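Trolstead Home Forum > Kitchens > Marble or not?

fotini_k
2025-09-05
We finally ordered marble for the kitchen and I can't stop grinning! Brown-gray with white and cream veins, honed finish, 80 square feet with the splashback. Everyone in my family says I'm nuts. Talk me out of it or cheer me on, I'm good with either – but mostly I want sealing tips.

baldur_t
Cheering! Ours went in nine years ago and I still run my hand over it every morning. Wipe up lemon juice and wine right away and you'll do fine. Seal it before you cook a single meal on it, then do the water drop test every few months. If the drop leaves a dark spot, seal again.

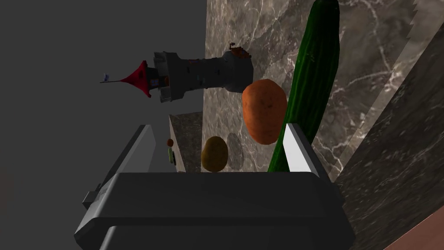
Two thin coats beat one thick one, by the way. Wipe off the extra before it dries or you get a haze that takes forever to buff out. I paid 144 for the last lot of sealer and there's plenty left in the can.

Doina B
Have to disagree with Baldur a bit. Sealer helps with stains, but it does nothing for etching. One cut tomato left overnight and I had a dull ring on mine by breakfast. I got quoted 300 to have it rehoned and said no thanks. Quartzite next time.

baldur_t
Fair point on etching, but on a honed top you barely see it! Polished is where it drives people crazy.

Doina B
I see it. Every single day, right by the stove.

michalis_f
Go look at the slab in person before they cut it, fotini. We drove out to Prunance in August and swapped ours on the spot for one with way better veining. Ask them to mark where the sink goes, too.

fotini_k
Going Tuesday! Slab 403, if anyone else is shopping there – hands off :)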